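Guide de mise en route, club robotique Latach
Section 5 : exercice du rayon boissons

Lire la section entièrement avant de mettre les bras sous tension. Un membre reste près de l'arrêt d'urgence.

5.1 Approche de la pince

1. Ouvrir la vue du poignet et vérifier qu'aucune tige métallique ne gêne la fermeture des doigts.

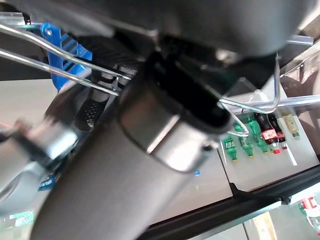

2. Descendre à vitesse réduite, 8 % au maximum.

5.2 Dépôt dans le panier

3. Tenir le panier par les anses avec la main à doigts. La pince se charge de la bouteille.

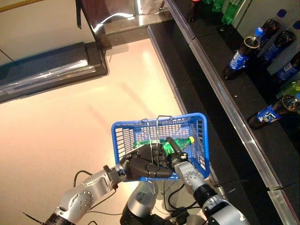 Fig. 2 – Bouteille verte dans le panier bleu, anses tenues par la main noire.

4. Ouvrir la pince, attendre 5 secondes, puis remonter le bras.

Attention : ne jamais passer la main entre les deux bras, même à l'arrêt.

5.3 Changement de niveau

5. Charger le profil « étagère médiane » et relancer le calage de hauteur.

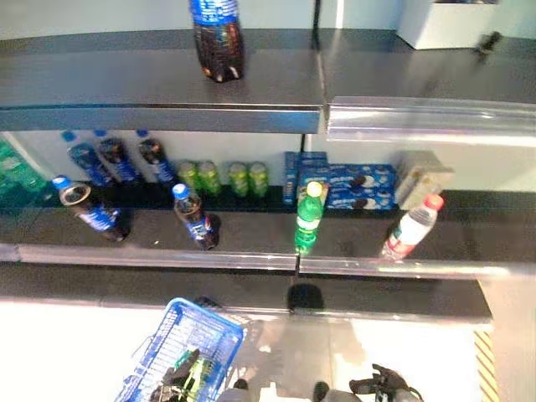

Le calage dure près de 136 secondes. Si l'erreur 191 s'affiche, reprendre à l'étape 1.

6. Noter chaque essai dans le cahier : niveau, produit, résultat.

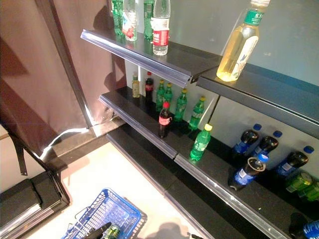 Szu-yu Choi : pour les bouteilles couchées, je tourne le poignet avant de descendre, sinon la pince pousse la voisine. À ajouter à l'étape 2 ?

Remarque retenue pour la prochaine version du guide.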